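Notebook -- hand gripper no. 2, Morrison bench
March, started 8:40

Left finger closing late again. Same as before the break, only worse. Squeeze the handle and the right one comes in clean, left one hangs and then snaps over. You can feel it in the palm.

Took the handle apart. Order, for whoever does it next: two screws at the base, slide the fingers forward and off together, THEN the pin. If you pull the pin first the spring goes under the bench. (It went under the bench.)

Linkage bushing on the left side is worn oval. Lint packed in behind it, blue, packed hard like felt. Picked it out with a needle, blew out the rest. Right bushing fine but changed both, no point having one new and one old. New ones are the Plasteck ones from the small drawer, not the gray ones, gray ones are too tight and need reaming.

No grease in there. Somebody has been greasing it and that is what holds the lint. Dry only pls.

9:30 -- pads. Orange pads both off and back on. Left one had a lifted corner. Cleaned the seat with alcohol, let it dry, new tape, clamped 50 min. Put them on with the fingers closed on a bit of card so the faces end up parallel. Did it by eye last time and they toed out.

Markers: wiped with a dry cloth only. Did not re-stick. Left tag had a smear on the white border and the tracking was dropping it whenever the finger turned away from the light. Gap reading was jumping because of that, I think, and not because of the bushing. Two faults at once, took me a while to beleive it.

Zero: fingers closed, read 128. Open all the way, 400. Wrote both into the settings file for no. 2. Old closed value was 193 which makes no sense unless it was saved with something between the pads. Old file kept with _old on the end.

10:50 -- back on the bench with the Dindura cut pieces, the blue ones with the stitched edges. Bare wood first, open and close with nothing in it, then cloth.

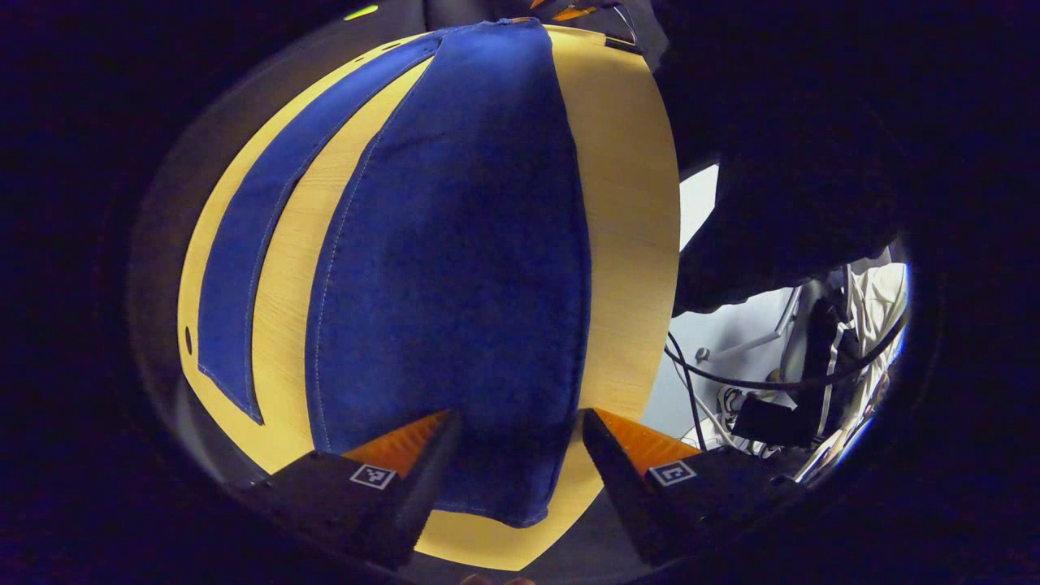 Gripper no. 2 over the wide blue piece, fingers open. Both tags facing the camera.

Notes from the cloth runs:

- come in at the ragged bottom end, it gives the pads something to catch. Coming in on the stitching the seam rides up one pad and the cloth twists
- keep the narrow strip well clear or move it off. Had the left finger drag it along once
- fingers square to the table. If you tip the handle the tips dig at the wood
- squeeze slow. Left and right now meet together, no snap

Light: table is fine, the dark sleeve is not. Reaching in from the right puts a big shadow over the top corner. Roll sleeves up or come in from the other side. Tags still read ok in shade today, but the margin is thin.

Checked the closed reading again after the runs, still 128. Good.

11:45 -- did the screws up again, one had backed out a quarter turn. Needs thread lock, we are out. Asked Norkov for a price on bushings as well, the drawer is nearly empty.

Still to do:
- thread lock on base screws
- same strip-down on no. 1, it has the greasy feel too
- print spare tags, matte paper this time
- find the spring (used the spare)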